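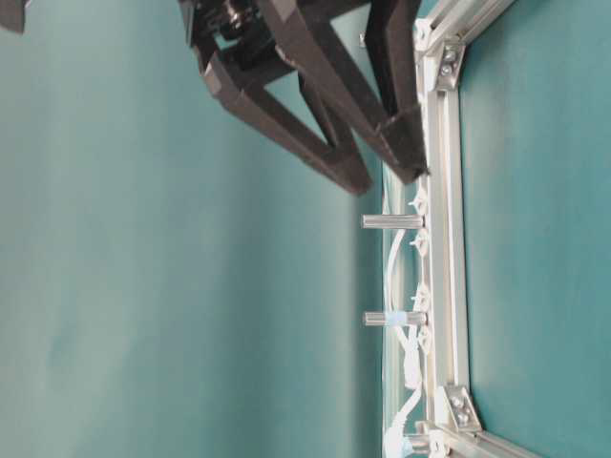
Cables should never be left to find their own way along a frame, according to a reply I had on my last post, and I've been fretting about it ever since. The frame is grooved aluminium rail, the sort with a slot down its length, bolted together with angled brackets, and it has white cables snaking along beside one of the rails. I'd dearly like them tidy before the rest of the shelving goes up in the workshop at Haverford. Would you tuck them into the groove, or tie them to the outside? I did try sticky-backed clips in January (a bag of 130, far more than I'll ever use) and they dropped off one after another, usually in the night. I don't want to drill anything if I can help it, and I may well need to get the cables out again later. Any advice very gratefully received!

Stallusard
Posted 16/04/2024

Leler
Oh, I do sympathise, I had just the same trouble with those clips! Mine came off because I'd stuck them straight on to the rail without cleaning it, and there's often a bit of oil left from the cutting. What I use now are the little plastic tie blocks that push into the slot and twist to lock — you can slide them along until you're happy, and they come out again with a flat screwdriver. Do measure your slot first, though, as there are several widths and they really aren't interchangeable (I have a drawer of wrong ones). Start at a corner bracket and work away from it, and leave a gentle loop there so you can still get a spanner on the bolts. Hook-and-loop ties will be kinder than the nylon sort if you're going to be changing things.

Omen
just cable tie it every foot or so, works fine for me

Haverford Shedder
I'd go along with the blocks, but if the cables are thin enough you could lay them right in the groove and press a strip of slot cover over the top. It comes in long lengths and cuts with ordinary scissors. Keep mains leads out of there, please, and give them a separate run of their own. I wouldn't squash a thick cable in either — if the cover bulges, take it out and tie it to the outside instead.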